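4.3 Fitting the storage rack

The Brellora rack can stand on any flat, level surface that will take the weight of a full load. Choose a spot out of direct sunlight and at least 300 mm from a heater or cooker.

1. Wipe the surface with a damp cloth and let it dry.
2. Peel the backing from the 2 Trukolik grip pads and press them to the underside of the base.
3. Set the rack down and push on the top for a few seconds so that the pads take hold.
4. Slide in the dividers, starting with the lowest slot.

Note: The pads can be lifted and reused. Rinse them in warm water if they stop gripping.
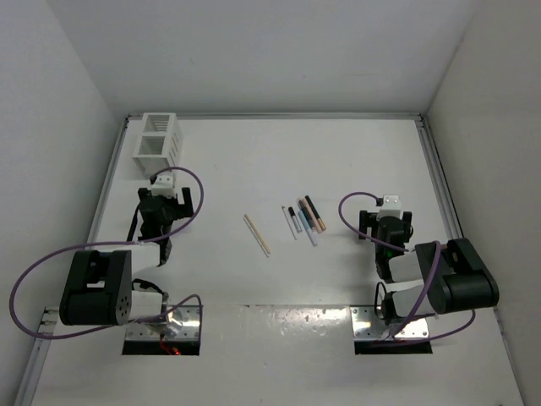

Fig. 7. White rack with two compartments, placed in a corner.

Load the heaviest items first and keep them low down. Do not put more than 40 items in the rack, even if there is space left.

CAUTION: Do not stand on the rack or hang anything from its sides.

CAUTION: Keep cleaning sprays away from the grip pads. Solvents will soften them.

The rack can be washed by hand. Take out the dividers first and dry all parts before putting them back. For spare dividers and pads, see page 78.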